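4.2 Baskets, trays and the social life of the wrapped sandwich

The second group of containers is the one participants had the strongest feelings about. Of the 111 households in the Gusdale sample, 47 put wrapped food into something else before carrying it to the table, the desk or the back step. The wrapping already does everything a container is supposed to do. It holds the thing together, keeps it from drying out and can be carried in one hand. The second container is, in the strict sense, doing nothing, and people went to some trouble to own one.

Round baskets were the favorite. We had expected lunch boxes to lead, having designed two pages of the questionnaire around lids, and those pages now make quiet reading. Households in Skurnside, where the pilot was run in March, used trays more often, but even there the basket was the thing brought out when somebody else was coming over. One respondent described hers as "for bread, and then for anything that could pass for bread." We adopted this as a coding category.

The practical case against the basket is easy to make. A flat base suits a plate of food, whereas a woven base slopes up toward the walls and leaves a wrapped sandwich with three choices: lie down, lean, or stand on its edge. Respondents disagreed about which was correct, and several pairs living at the same address disagreed in our presence. Laying it flat was called safe. Leaning was called lazy. Standing it upright, with the cut side facing up, was preferred by those who wanted the filling to be seen – a shop habit, as Rattanakul notes in the work on counter displays, that has followed the sandwich home.

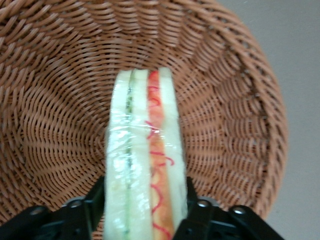
Figure 3. Wrapped sandwich standing upright in a round woven basket, cut side up. Three slices of white bread; cucumber visible in one of the layers.

The upright position also has a cost in floor space that respondents rarely mentioned until asked to fit a second item. Most then moved the first one, often with a small sigh that our transcription rules do not cover. In the diary entries (3786 in all, of which a fair number concern crumbs) the basket is filled from the middle outward, and the middle is defended. Only 8 diarists reported starting at the wall. We return to them in Section 5, where the Wultura shelf inventory suggests that they treat cupboards the same way.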